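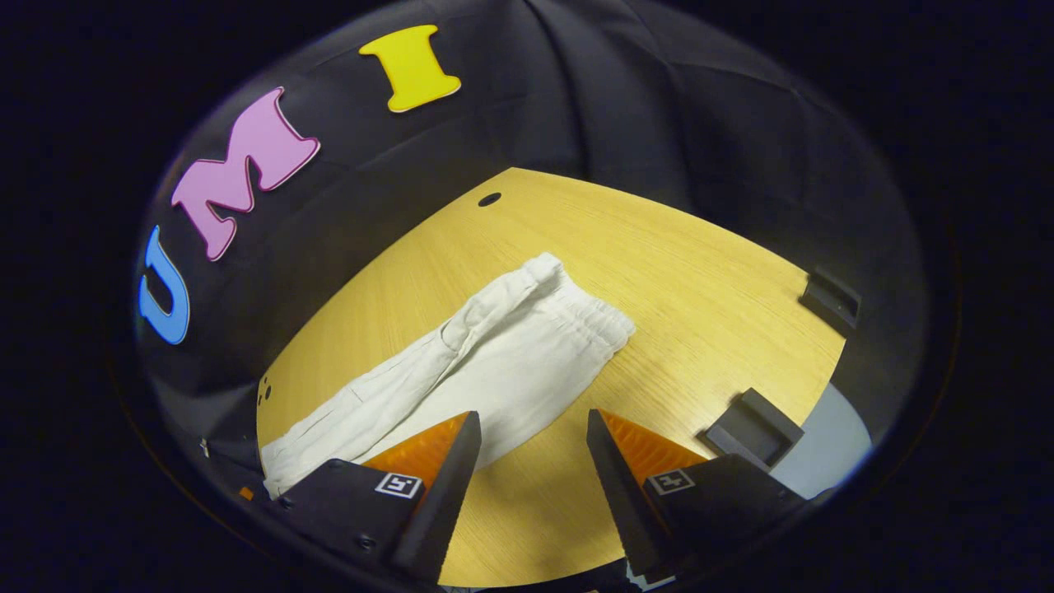 3.2 Garments and households

The garments in this study are everyday trousers with an elastic waistband, of the kind that people wear at home and wash often. We selected this type for two reasons. First, it has no zipper and no metal button, so the wear of the cloth is not mixed with the wear of hard parts. Second, the waistband and the legs age at a different speed, and this difference is the main interest of the present paper.

We recruited 60 households in two towns, Povero and Gunasside. Each household received two pairs in the same size, and the members were asked to treat them as any other clothes. We gave no instructions about detergent, water temperature or ironing. Earlier wash studies usually fix these conditions in the laboratory, and their results are easy to repeat, but they say little about what happens in a normal home. In the Povero households line drying was the most common method. In Gunasside many families used a tumble dryer during the rainy months and a line in August.

Every household kept a wash diary. The diary had one line per wash, with the program, the drying method and the place where the garment was stored afterwards -- drawer, shelf or hanger. Storage was added after the pilot phase in Bustamante, where several participants told us that a fold line which stays in the same place for weeks becomes hard to remove. We therefore treat the position of the fold as a variable and compare garments folded along the leg with garments folded across the knee.

Participants returned one pair after 23 washes and the second pair after 100 washes. Returned garments rested flat for one night before any measurement was made. Missing diary lines were not filled in by us. When a diary had more than 9 missing lines, the household was removed from the analysis of drying method, but its garments were kept for the analysis of the waistband.

Figure 3. Light wooden tabletop with two small dark holes, in a booth lined with dark fabric. 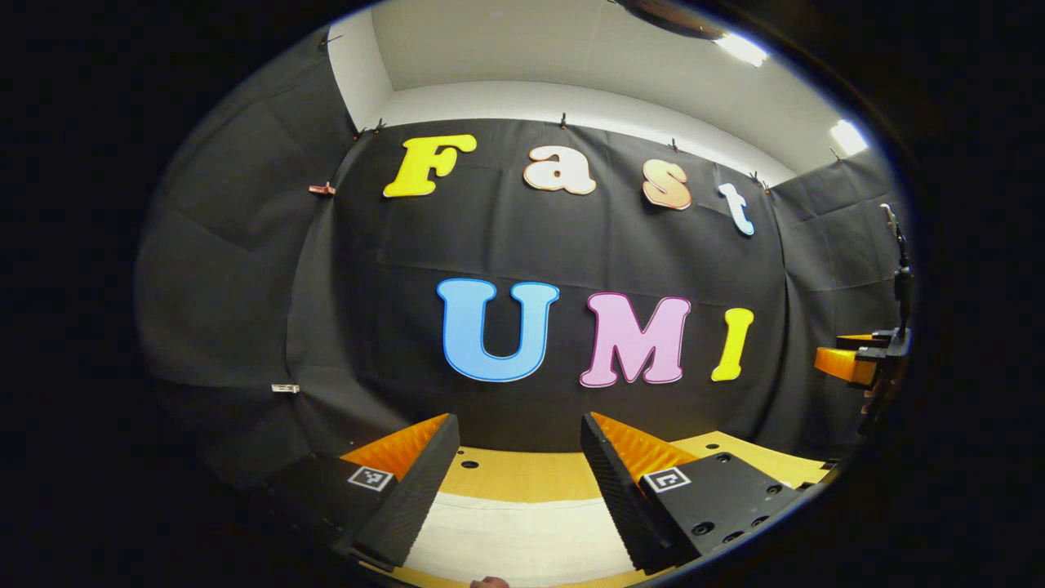 3.3 Measurement of the waistband

The recovery of the waistband was measured with the Zorusico protocol, in a slightly shortened form. The band is stretched by hand to a marked length, held for one minute and released, and the remaining extension is read from a steel ruler. Each reading was repeated by a second person who did not know the wash count. When the two readings did not agree, the garment was measured again on the next day and the later value was used.

Seams were judged by eye on a scale from one to five. We are aware that such a scale depends on the judge, and for this reason the seam results are reported separately in Section 4.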